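Meteo Indoor Weather Station - Set-Up Guide
Section 2: Placing the display and pairing the outdoor sensor
Revised 2020-06-24

Read this section before you put anything on a wall. The display and the sensor need to find each other first, and they do that best side by side.

What you need

The Meteo display, the outdoor sensor, the 2 AA batteries packed with the sensor, the power adapter, and a small Phillips screwdriver. The wall bracket is in the bottom of the carton, under the cardboard tray. Set everything out on a table or counter with a power outlet nearby.
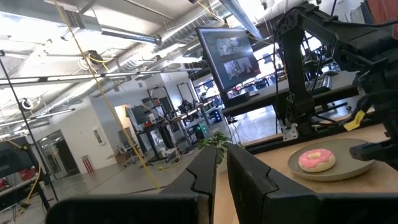 2.1 Pairing

1. Take the battery cover off the sensor. The screw stays in the cover.

2. Put in the batteries, matching the plus and minus marks. A red light blinks once.

3. Plug in the display within two minutes. It shows dashes for outdoor temperature while it searches.

4. Wait for the dashes to change to a reading. Do not press any keys during the search. If the dashes are still there after five minutes, see 2.4.

Note: Use alkaline batteries, or lithium if your winters are hard. Rechargeable cells run at a lower voltage and the low battery mark will come on early.

2.2 Choosing a spot for the display

The display reads the temperature and humidity of the room it sits in, so a poor spot gives poor numbers. Keep it away from heating vents, sunny windows, stoves, and the top of a refrigerator. An inside wall or an open tabletop is best.
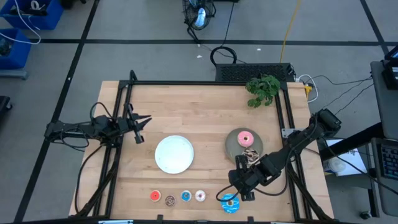

Leave the back of the display clear so that air can reach the slots. After a move, the indoor reading takes up to an hour to settle. It is normal for it to differ from your thermostat by a degree or 2.

2.3 Placing the sensor

1. Pick a shaded place outdoors, on the north side if you have one, under an eave or porch roof.

2. Stay within 100 feet of the display. Brick, metal siding, and foil-backed insulation all shorten this distance.

3. Hang the sensor for a day before you drill. If the reading holds, mount the bracket.

Caution: Do not put the sensor under water or seal it in a bag. Rain is fine, but the slots on the bottom must stay open.

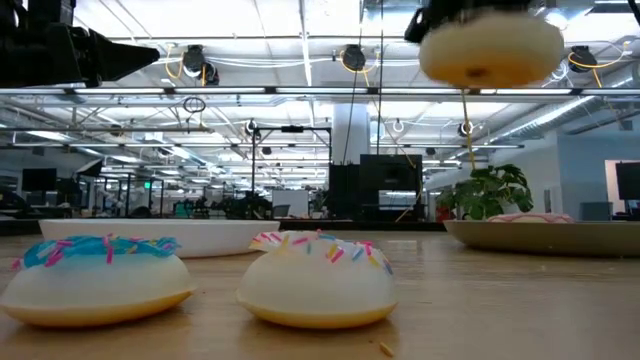
Check the batteries each February. Cold weather drains them faster, and a weak pair often shows up first as a reading that drops out overnight and comes back by noon.

2.4 If the sensor is not found

Bring both units back to the table, take out the batteries, and unplug the display. Wait one minute, then repeat 2.1. Code 67 on the display means the sensor was found but its battery is low. For any other code, write it down and contact Naqvi customer service with the model number, 2131, printed on the back label.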